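Kina Court Tenants' Association
Minutes, October 21, 2019

Present: Simin Jafarzadeh (chair), Wayne Marchand, Pouran Heydari, Irfan Harahap (minutes). Apologies from Fereshteh Ahmadpour.

1. Last minutes
Agreed, with one change. Wayne did not "welcome" the heating plan. He said he would believe it when his radiator got warm.

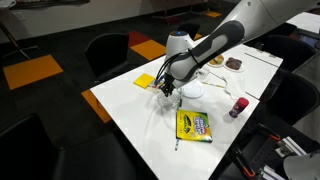
Glass bowl and yellow sticky notes on the table.

2. Heating
The landlord's agent, Meltell, has written again to say the new boiler will cut bills by 18 percent. Pouran asked what that was 18 percent of. The letter does not say. Simin has asked twice for the figures and got the same leaflet both times. Wayne doubts anyone has worked them out. Simin to ask a third time, in writing, and to copy in the city housing office.

3. Building fee
Meltell wants $40 more a month from each unit starting in December. Irfan pointed out that the lease allows one raise a year and we had ours in the spring. Meltell calls this one an "adjustment." The meeting was not persuaded. Pouran will check the lease wording with the legal clinic before anyone pays.

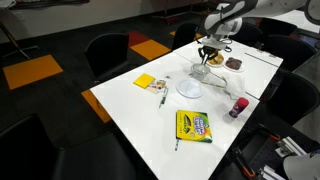 Glass bowl and small plates of food.

4. Front door
Trovov came out 2 times to fix the lock and billed for both. It still sticks. Wayne would like to know who signed off on the second visit. Meltell to be asked for the work orders.
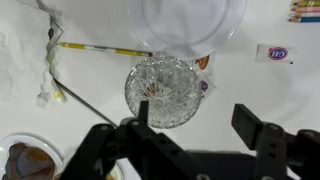
Irfan suggested getting a price from Mahmoudi instead. Simin was not sure the landlord would look at it, but had no objection to trying. Irfan to call them.

5. Any other business
Bike room key still missing. Fereshteh to be asked if she has it.

Next meeting in December, date to follow.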